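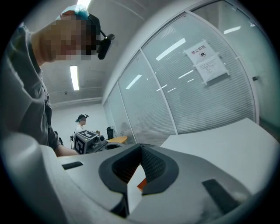 April, student project notebook, hand-held gripper group

Morning, setup

Started at 8:40. Beverley and Vikas were in before me and had the caps and the head cameras on already. We agreed last time that everybody in the room wears both, also the person who only prepares things at the back bench, so that the head view and the gripper view can be compared later for any minute we want.

The marker device stays on the white table, by the glass wall. Please do not move it between runs. In March somebody turned it a little in the lunch break and Reijo spent an evening to find why the positions had a jump in the middle of the file.

Blinds closed before the first run. With open blinds the tracking was losing the markers when the sun came, so this is now a point on the start list.

Pads

We continue with the V-shaped pads with the fine grid surface. The flat ones from Partanen are in the drawer and I would not go back to them for round parts. Kerttu asked if the grid wears down. I looked at our oldest pair under the magnifier and I can see a little polishing at the bottom of the V, but the grip feels the same to me. I will look again after 300 more grasps and write it here.

One thing for those who hold the tool: close slowly. If you close fast, the pad touches with one side first and the part turns. A person corrects it without thinking, and then the correction is in the data and the model learns it from us.

Runs

Target for this week is 100 clean demonstrations of the pick and place task. We have 781 in total from the whole term, but many are from before the new calibration and I do not want to mix them. Pentti thinks they are good enough for pretraining. We did not agree - he will try both ways on the small network and show the curves.

Before lunch we threw away 17 demonstrations. Most of them had the same problem: the forearm came between the head camera and the marker on the top face. It helps to stand half a step more to the left and lean in, but it is tiring for the back. Vikas proposes to raise the table. I have written to Sullono about leg extensions, no answer yet.

Afternoon

Changed the person at the gripper every half an hour. It was Kerttu's idea and it is a good one, the late runs look much calmer than last time.

The Ferden logger stopped once, at 14:20, with the disk full. My mistake, I had not moved the files from the previous session. Nearly an hour lost with copying.

To do

- Reijo: script that checks free disk space before it allows recording
- Beverley: write the start list on one page (blinds, caps, head cameras, marker device, disk)
- Pentti: the two training curves, old data and new data
- Me: ask Rollar for the price of one spare pair of V pads
- Everybody: write your initials in the run sheet, there are again empty rows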